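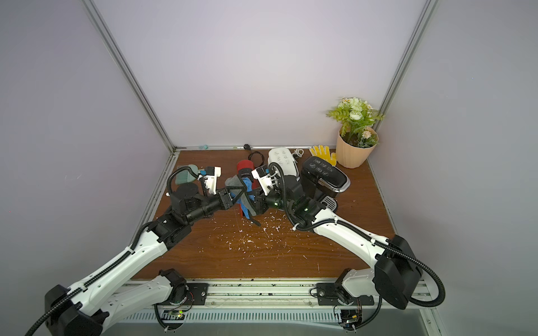
À Beven, on négocie au deuxième étage d'un ancien lycée agricole. Radiateurs en fonte, odeur de craie. Les deux délégations entrent par deux escaliers différents, c'était dans le protocole de juillet, page 3, et personne n'a voulu rouvrir la page 3.

Le sujet de la semaine : le retour des familles de Tuvau. 900 familles parties en deux hivers, quand la ligne de front a traversé la vallée, puis l'a retraversée. Elles vivent depuis à Oria, dans les hangars de l'ancienne sucrerie, chez des cousins, dans des caravanes. Le cessez-le-feu tient. Les maisons, c'est autre chose.

Le gouvernement provincial veut un retour « ordonné ». Traduction : par listes, village après village, avec vérification d'identité à chaque étape. Le Front demande le retour de tous, tout de suite, et le désarmement de la milice des coteaux avant le premier camion. Entre les deux, un texte de 60 pages dont les annexes n'existent pas encore.

## Qui a les clés

J'ai passé une matinée à Oria avant de monter à Beven. Une femme d'une cinquantaine d'années, ancienne institutrice, m'a montré un trousseau. Trois clés. La maison, la remise, l'école. Elle sait que la maison est habitée, on lui a dit par qui. Un couple du nord de la vallée, déplacé aussi, installé là par l'administration avec un papier tamponné. 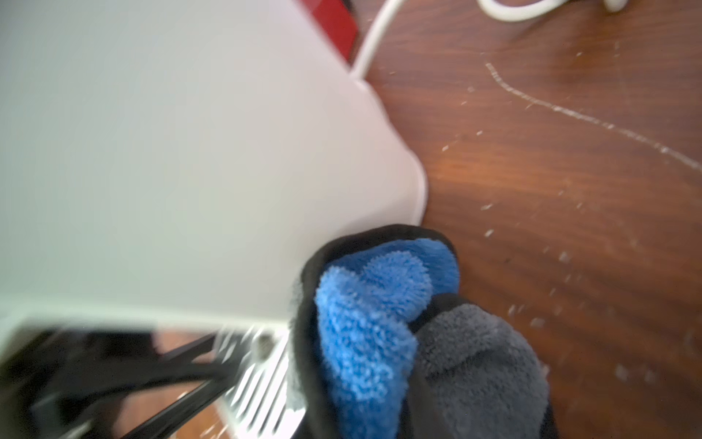

Elle ne veut pas les mettre dehors. Elle veut qu'on lui dise où ils iront, eux, et quand. « Moi je rentre en avril ou je ne rentre plus. Après, je serai trop vieille pour le potager. » Elle a remis les clés dans une boîte à biscuits.

Le papier tamponné est au coeur de l'affaire. Pendant la guerre, la province a distribué des attributions provisoires, renouvelables. Renouvelées à chaque fois, sans que quelqu'un vérifie quoi que ce soit. Le Front dit : nuls et non avenus. La province répond que ces gens ont aussi des enfants à l'école, et elle a raison là-dessus, même si elle s'en souvient surtout à la table des négociations.

Du côté des médiateurs, la fondation Eskildsen pousse une solution intermédiaire. Une commission mixte de 12 membres, moitié-moitié, qui trancherait maison par maison. Indemnité pour l'occupant de bonne foi, délai de départ, logement de remplacement. Sur le papier, ça se tient. Deux questions restent sans réponse : qui paie, et que se passe-t-il quand la commission vote six contre six. 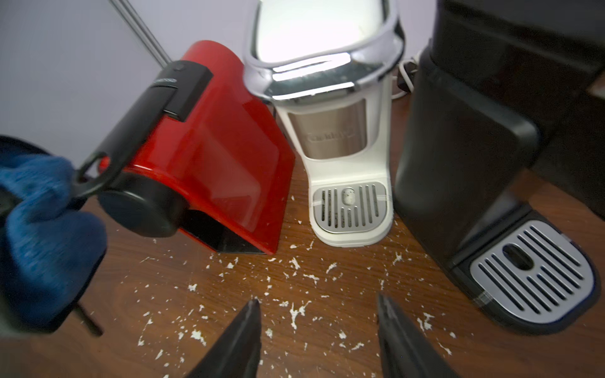 **Thoa Bạch**
*Envoyée spéciale à Beven et Oria*

À la pause, je pose la question du six contre six au porte-parole de la province. Il rit un peu. « On espère que ça n'arrivera pas. » Au même moment, côté Front, même question, dans l'autre escalier : « Ça arrivera tous les jours. » Ils demandent un président neutre avec voix prépondérante. La province y voit un juge étranger sur une terre à elle. Blocage. Café. Reprise à quinze heures.

Il faut dire un mot de la milice. Les hommes des coteaux n'ont signé aucun texte, n'ont pas de chaise à Beven et tiennent les 2 ponts par lesquels on entre dans la vallée. Depuis juillet ils laissent passer les camions de farine et arrêtent les autobus. Un chauffeur d'Oria m'a raconté avoir attendu une journée entière, moteur coupé, avant de faire demi-tour avec ses passagers. Pas de violence. Pas d'explication non plus.

La province assure ne pas les commander. Le Front n'en croit rien, et brandit des bulletins de solde. Les bulletins, je les ai vus, en photocopie. Des noms, des montants, un cachet à moitié lisible. Impossible de dire d'où ça sort -- la délégation n'a pas voulu me les laisser. La province parle de faux grossiers.

## Le cadastre a brûlé

Autre problème, moins photogénique. Le bureau du cadastre de Tuvau a brûlé la première année. Il reste des copies partielles à Oria, des actes de mariage, des quittances d'impôt, les registres de la coopérative d'irrigation. Ce sont eux, les meilleurs documents : chaque parcelle y figure avec son tour d'eau et le nom de celui qui payait. Un juriste de la fondation les épluche depuis l'été. Il a trouvé des parcelles avec trois propriétaires et un champ qui n'en avait aucun.

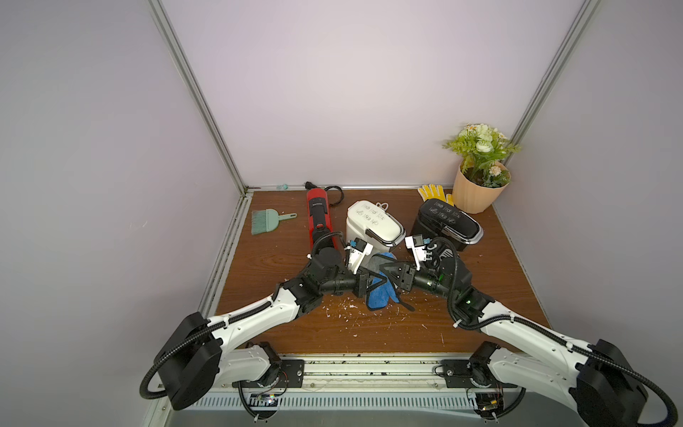
*Temps de lecture : 4 minutes*

Les témoignages oraux compteront-ils ? L'article 19 dit oui, « à titre complémentaire ». Le Front voudrait rayer ces trois mots. Dans les villages du haut on ne faisait pas d'acte, on se serrait la main devant les voisins, et les voisins sont aujourd'hui dispersés dans quatre départments. Sans eux, pas de preuve. La province craint les arrangements entre cousins.

Deux heures de débat là-dessus. J'étais dans le couloir, on entendait les chaises.

À la sortie, communiqué commun, sept lignes. Les parties « ont progressé ». L'article 19 est renvoyé à un groupe technique, la question des ponts aussi, la présidence de la commission est reporté à la prochaine session. Date à confirmer. Un retour test est prévu pour un seul hameau, le plus bas, celui qu'on peut atteindre par la berge sans passer par les coteaux.

Le soir j'ai rappelé l'institutrice. Elle avait entendu la radio. Son village à elle est de l'autre côté des ponts. Elle m'a demandé si le groupe technique se réunissait avant avril, je n'ai pas su répondre.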